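Skeptics wanted: paid raters and home demonstrators for a replication study

Last year a paper out of our own group, the Trarken project, claimed that arm policies trained on hand-held gripper recordings from people's homes do as well as policies trained on the robot itself. It got a lot of attention. Vikas Pathak and I are not sure it holds up. The original test used 3 tidy tables, and the people scoring the trials knew which policy they were watching.

We are running it again with 3735 home recordings, blind scoring and a lot more mess. Kitchen tables, patterned cloths, perforated baskets, bamboo strips, pens. If the result survives that, we will say so in print. If it doesn't, we will print that too.

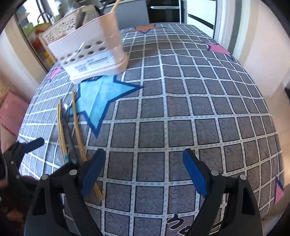 What you would do

Demonstrators record everyday sorting and tidying at their own table, one hour a day, using a gripper we lend you. Raters watch 1060 short clips of robot trials over four weeks and mark each one pass, fail or can't tell. Please use "can't tell" freely. The first study didn't allow it, and I think that inflated the numbers.

Who we want

People with steady hands or a stubborn eye. No robotics background needed. If you worked on the first study or on the Rellora data set, you can't be a rater.

Pay and timing

Raters get $1105 for the full set. Demonstrators are paid by the hour, including failed takes. We start in November.

Write to Mohit Solanki at the Trarken office and say which role you want. A few lines will do.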